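Two grippers, one old desktop

I spent most of November comparing grippers on the PC assembly bench. The job is putting parts into a desktop tower that lies on its side: cards, memory, the processor. I wanted to know which gripper I could leave on the arm for all of it, because changing over takes 15 minutes and then the offsets need checking again.

The two candidates were the Helero and the Clisell. Both run from the same Riedl controller, so the motion code hardly changed between them. I set the closing speed low on both and left it there.

Picking is the easy half. The parts come out of a gray fixture tray next to the case, with pegs and slots that keep them in known positions. A circuit board held upright over the tray is a good first test, as any tilt in the jaws shows up right away.
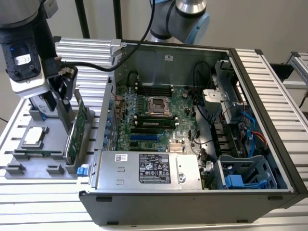 Voststead wrote in the comments on my last post that parallel jaws are fine for cards but that I should stop closing by position and close by force, since board thickness varies more than the data sheets admit. I tried that the same evening. It helped the Helero a lot. The Clisell was already doing something close to it by default, and I saw no change there.

Placing is harder. A card has to go down straight while its bracket clears the edge of the chassis, and the fingers need room on both sides. I gave each gripper 8 tries at the same slot from the same start point. The Helero missed 3. The Clisell missed none, but it was slower on the approach and I had to raise the path to keep the cable out of the way. 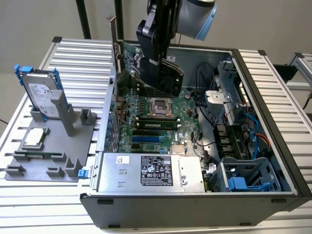
Pressing an expansion card down from above.

I'm keeping the Clisell on for cards. Memory is still open. The sticks lie flat in a long slot in the tray, and I haven't found a regrip I like. The next thing to try is a pair of longer fingertips with a shallow groove, and after that I'll run 2000 open and close cycles to see how the pads wear.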